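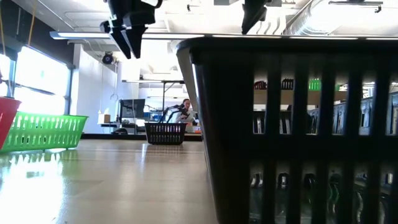 Last modified: May 23, 2024

Clallis Residents' Forum > Shared Facilities > Storage rules for the Ustholm building

D_Gashi
Members are asked to comment on the proposed storage rules before the board adopts them. The draft provides that each household may keep two containers in the ground floor store, that every container must carry the apartment number, and that unlabeled items will be removed after 36 days. Slatted plastic baskets would be permitted alongside closed bins. The annual fee would be $74 per household.

orozco_b
I support labeling. I do not support the fee. The store was included in our monthly charges when I bought my apartment, and I have seen no notice changing that. Could the board state what the money would pay for?

D_Gashi
The fee would cover new shelving and the replacement of the door lock. The present charges cover lighting and cleaning only.

Clodagh Dolan
I must object to open baskets. Small items fall through the sides, and dust settles on everything inside. Closed bins with lids should be the only type allowed. The Solís building adopted that rule in March and the store there is much tidier.

mbengebretsen
With respect, I disagree. Closed bins are a poor choice for garden tools and sports gear, which need air. An open basket also lets the owner see what is inside without taking down three others first. I have used the same two for years with no loss of any kind.

Clodagh Dolan
Tools may need air. Paper records and bedding do not benefit from it, and most of us store those.

N. Tapia, Apt. 300
Would the board consider leaving the type of container to each household and limiting only its size? The lower shelves are deeper than the upper ones - a single size limit will not suit both.

orozco_b
Agreed on size. The removal period is also too short for anyone who works away from home. I would ask for written notice under the door before anything is taken.

D_Gashi
Both points are noted. The draft will be amended to require written notice and to set separate limits for upper and lower shelves. The question of lids will be put to a vote. The fee remains as proposed.

orozco_b
Then please record my objection to the fee.

D_Gashi
It is recorded.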